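Irier (gripper)

By Ladi Bassey
Updated in January
28 shares | 9 comments

Irier is a hand-held gripper design for recording manual tasks, built by its users at home or in a shared workshop. It is held and squeezed like a pair of tongs, and a camera on the body records what the fingers do. The recordings are used to train robot arms fitted with the same fingers. The design was started by Halima Bassey in a spare bedroom and later moved to the Clenell shared workshop, where most of the current parts were worked out.

Name and versions

The first version was called Rolla and used a sliding trigger on a drawer runner. It worked, but the runner picked up grit and the fingers began to stick after a few weeks of use. The second version replaced the runner with a pair of meshed gears and took the name Irier. Files for both are kept, though builders are asked to start with the later one. Parts from the two do not fit each other, apart from the fingertips.

Construction

The body is printed in two halves that close around the trigger and gears. Most home printers can make the halves overnight, standing on end with supports under the handle only. Printing them flat saves time but leaves a rough face where the gears run, and this has to be sanded by hand. The halves are held with machine screws into brass inserts, which are pressed in with a soldering iron before anything else is fitted.

The fingers are printed in a softer plastic. Builders often make several sets, as the tips wear and tear at the root. Spring strength is left to the builder. A stiff spring opens the fingers faster but tires the hand, and the workshop settled on the lighter of the two springs in the parts list.

Markers

Square black-and-white markers let software work out where a gripper is and which way it is turned. They have to be flat and matte. Early markers were printed on glossy paper and glued down, and under ceiling lights the glare often hid part of the pattern. Later builds use a rigid plate on top of the body, fixed with screws so that it can be taken off and put back in the same position.

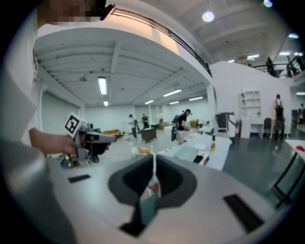

Halima Bassey has said that the marker plate gave her more trouble than the gears did, and that she would glue nothing to a gripper again if she could start over. In her view a builder should finish the plate first and design the handle around it.

Calibration

A new gripper is calibrated by opening and closing it slowly in front of a printed board. The software, Afolabi, then matches finger width to what the camera records. A poor result usually comes from a loose camera screw – less often from a warped board. Calibration is repeated whenever the fingers are changed.

Use and wear

Some 2000 squeezes is the usual life of a set of fingers in workshop use. Gears last much longer if kept free of dust. Builders at Clenell meet on Wednesday evenings to swap worn parts and compare recordings, and changes to the files are normally tried there before they are released.

Related articles
Rolla (gripper)
Afolabi (software)
Clenell shared workshop
Brass heat-set inserts
Printing with flexible plastics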